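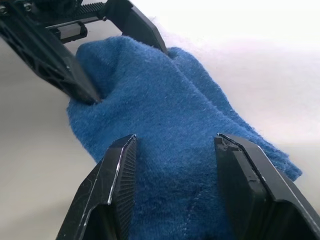 Blau, blauer, Frottee – meine kleine Wäschegalerie

Hallo ihr Lieben, und willkommen zurück bei Gundilville! Im November wird bei uns in Pliltau traditionell die Wäsche durchgesehen (also alles, was übers Jahr nach hinten gerutscht ist und was man eigentlich schon im Sommer hätte sortieren wollen). Diesmal hat Blau gewonnen. Ich mag dieses satte, mittlere Blau ja wahnsinnig gern, es passt zu gar nichts in unserem Bad und ich kaufe es trotzdem immer wieder nach, meistens bei Ahn in Liltden, da gibt es eine ganze Wand voll davon. Nur 2 Bilder heute, dafür mit viel Fusseln!

Der Hügel

Zusammengeknüllt auf dem hellen Tisch, oben ein runder Buckel und quer darüber eine schräge Falte, auf der einen Seite hell vom Licht, auf der anderen etwas dunkler. Schaut euch mal die rechte Kante an, da franst es, und die losen Fasern leuchten richtig. Ich weiß, ordentliche Leute schneiden so etwas ab. Ich lasse es dran, solange nichts aufgeht, und wenn doch, wird eben umgenäht. Frottee verzeiht ja viel, jede krumme Naht verschwindet irgendwo zwischen den Schlingen.

Lang und schmal

Noch einmal Blau, jetzt schräg über die helle Platte gelegt, mit rundem Ende nach links oben. Nach unten wird es breiter, und an der Seite wölbt sich der Stoff ein bisschen. Weich und leicht flauschig sieht das aus – da möchte man gleich hineingreifen! Die feinen Härchen im Licht sind mein heimlicher Favorit.
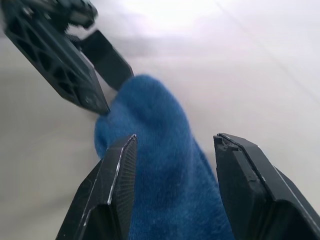 Und wie ich das Blaue wasche

Danach werde ich ständig gefragt, also bitte sehr: bei mir läuft alles Blaue zusammen, die Trommel höchstens zu 3 Vierteln voll, und Weichspüler kommt mir nicht hinein (meine Oma würde schimpfen, aber die Handtücher saugen damit einfach schlechter). Nach dem Schleudern jedes Teil einmal kräftig ausschütteln, dann auf die Leine. Gebügelt wird Frottee hier nie, dafür ist mir der Abend zu schade.

Gefaltet wird am nächsten Morgen mit Kaffee. Handtücher kommen in 6er-Stapeln ins Regal, Socken werden nur ineinandergesteckt, und was einzeln übrig bleibt, darf in die Schublade zu den Putzlappen. Dort wartet es dann bis zum nächsten November, vielleicht taucht der Partner ja wieder auf.

Schreibt mir gern, welche Farbe bei euch im Schrank überhandnimmt! In der nächsten Galerie sind die Geschirrtücher dran, überwiegend kariert.

Bisher angesehen: 3.463 Mal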